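Feeds > Homa Jafarzadeh > Threads > Burger order

Home Threads Photos Replies About

Print this thread | E-mail this thread

OK, burger people, I need to talk about stacking order. It's been bugging me since lunch and I have opinions!!

My order: lettuce down first, then tomato, then patty, then cheese on top. Bun lid goes on last. I will not be moved.

Hemant Rana says tomato belongs ABOVE the cheese so it "stays fresh." Hemant, it's a play food set. It's plastic. It will be fresh when we're all gone.

Also the cheese goes on as a diamond. Corners poking out past the patty (that's how you know there's cheese in there, come on).

Big fan of giving every ingredient its own spot, too. Though the lettuce and cheese share a box and seem fine with it. Good roommates.

And paper in the tray! Makes the whole thing feel like a real counter order. My niece would charge you 4 dollars for it and keep the change.

Lettuce, tomato, patty, cheese, still waiting on a lid:
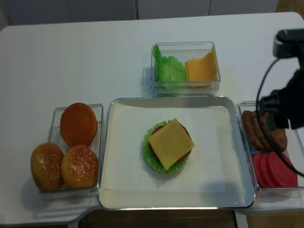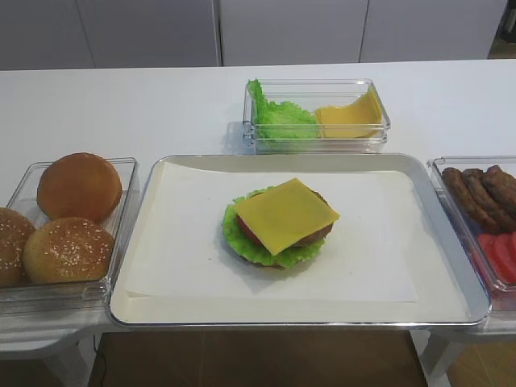

Homa Jafarzadeh

Next fight is seeds or no seeds on the top bun. I'm team sesame, Inês Morais is team smooth and shiny, and we've sent each other way too many messages over it. Vote in the replies, I'll check back after dinner.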